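Cleaning and storing phone cases at the bench

Notes by Severino Herrero, Tuesday, June 10, 2025

Soft phone cases pick up skin oil, pocket lint and fine grit. The grit matters most. It sits between the case and the back of the phone and works as an abrasive every time the phone flexes in a pocket. A case that looks clean on the outside can carry a fair amount of it along the inner corners, so the inside gets the same attention as the outside.

Work surface

Use a plain, light-coloured tabletop with nothing printed on it. Grit, hair and flakes of old adhesive show up against white and disappear against woodgrain. Wipe the surface down before starting and again between cases. A lamp set low to one side throws small shadows from particles that overhead light will miss.

If the table has to do double duty, a silicone baking mat works, but mats hold lint. Rinse the mat first.

Removing the case

Start at a corner, on the side without buttons. Push the corner of the phone out with a thumb while peeling the case lip back with a fingertip. Work along the long side, then lift the phone clear. Do not start at the camera end. The material is thinnest around the camera opening, and that is where most splits begin.

Hard shells with a soft bumper come off in the same order but need more force at the first corner. If the shell creaks, move to the other corner on the same side.

Washing soft cases

Take the phone out and put it in another room if there are children helping. Mix one drop of dish soap into a bowl of lukewarm water. Soak the case for 3 minutes, then brush it with a soft toothbrush:

Inner corners first, using the tip of the brush.
The inside of the raised lip, all the way around.
Button covers, from the inside and then the outside.
The charging port and speaker openings.
The flat back last.

Rinse under the tap and shake off the excess. Stand the case on its long edge on a lint-free cloth. Leave it for 12 hours before refitting. Paper towel speeds this up on the flat areas but sheds fibres into the port opening, so use it on the back only.

Water temperature should stay well under what you would use for dishes. Some soft cases relax when heated and never grip the phone properly again. The dishwasher is out for the same reason.

Leather, fabric and wood-backed cases should not be soaked. Use a barely damp cloth, then a dry one.

Stains and yellowing

Dye transfer from denim responds to a paste of baking soda and water, rubbed on lightly with a fingertip and rinsed. Test it inside the case first. On a glossy finish, baking soda leaves fine scratches that read as a dull patch, so keep the pressure low and stop after two passes.

Ballpoint ink usually comes off with isopropyl alcohol on a cotton swab. I keep the 90 per cent grade at the bench. It will also lift printed colour and logos, so keep the swab on the mark itself.

Yellowing in clear cases is a change in the plastic. Cleaning will brighten the surface slightly and do nothing for the tint. Bleach makes soft plastic brittle and should be left in the laundry cupboard.

Tacky cases

A case that stays sticky after washing and drying is breaking down. Cornstarch will hide it for a few days. Replace the case, and wipe the phone back with a slightly damp microfibre cloth before fitting the new one.

Storing spares

Spare cases keep their shape best when nothing is pressing on them. A shallow drawer or tray is better than a deep bin – the ones at the bottom of a bin end up bowed, and a bowed case lifts at the lip when it goes back on.

Keep light and dark colours apart. Soft cases stored face to face can trade colour over a hot summer, and the light one always loses. A sheet of baking parchment between them is enough. Keep rubber bands out of the drawer altogether.

Label the tray, never the case. Masking tape leaves a residue that needs the alcohol treatment above.

Inspection before refitting

Lay the case flat with the camera end away from you. Sight along both long edges for bowing, then run a fingertip around the raised lip to feel for nicks. Bright colours such as lime green are the easiest to check – a smudge or trapped hair stands out at arm's length. Turn the case over and repeat. 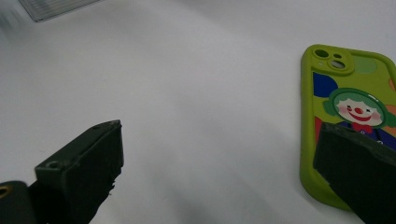

Refitting

Wipe the phone back and sides with a dry microfibre cloth. Seat the camera end first, press both top corners down, then work along the sides to the charging port. Check that each button clicks freely through its cover. If one feels stiff, lift that side and seat it again.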